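Search tickets Search Advanced

Filed under: Data collection > Handheld grippers > Rejected takes

Episodes rejected as "no motion" — Codo station 2

Opened by Zuzanna Jakubowski

Uploaded 541 takes from August. The Cliltari checker threw out 40 of them for "no motion." I was there. There was motion. My shoulder can confirm.

Reply, Genowefa Rutkowska

Which build of the checker? And are the rejects all in one batch, or sprinkled about for variety?

Reply, Zuzanna Jakubowski

The one that came with the Produra update. Nearly all in one batch, the white table. Restarted the tool, recalibrated the finger width, swore at it. Same result on re-upload.

Reply, Genowefa Rutkowska

The checker follows surface detail to work out where the tool is going. Plain white gives it very little to follow, so it decides you stood still. Put the printed mat down and redo 19 of them as a test.

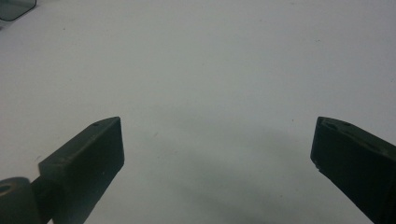
Can the rejected takes be rescued without recording them again?
Only if the motion sensor log was saved alongside the video; rerun the checker with the log switched on and it will stop relying on the picture alone.

Reply, Zuzanna Jakubowski

Log was saved for all but two. Rerunning now. Mat is on order — apparently we own one, in another building.

Status: waiting on rerun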